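How to sort a pantry without buying a system

Storage sellers like Calier will tell you to start with matching bins. I doubt it. Start with the food and see what you own.
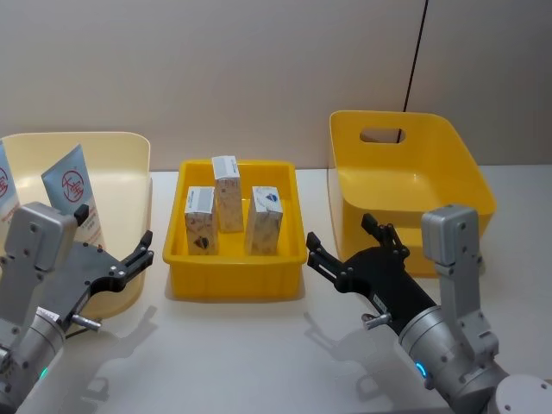
Packets standing upright in a bin

1. Pull out anything dated before November. Toss what's bad, eat what isn't. 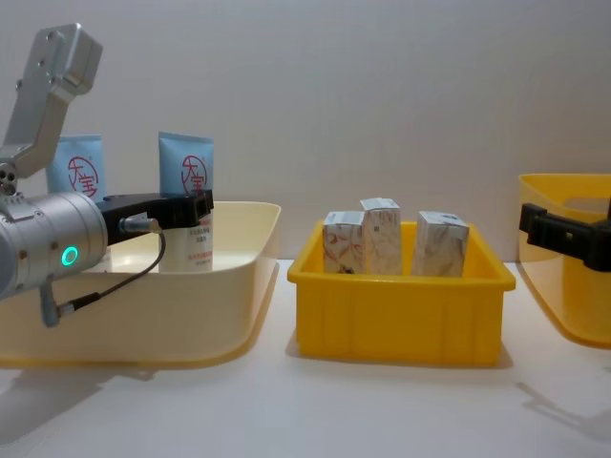

2. Group by meal. Sorting by color looks good for maybe a week. 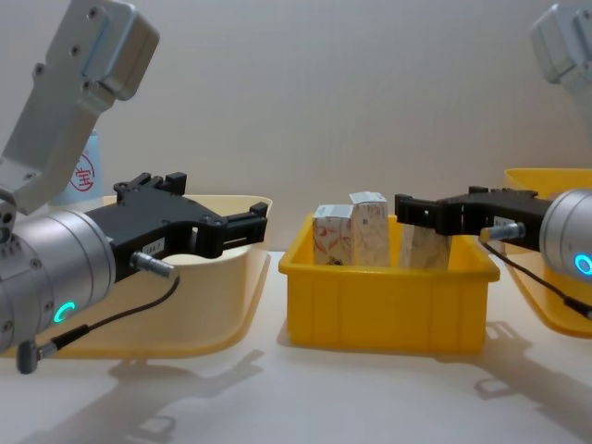
Desmet
Home editor, Colthorpe

Skip the labels until month 3. You'll move everything anyway. 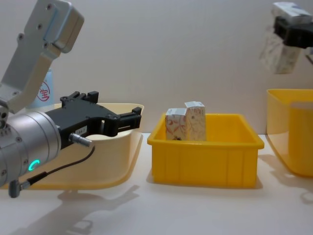

One reader disagrees: without labels, my family puts rice in with the tea.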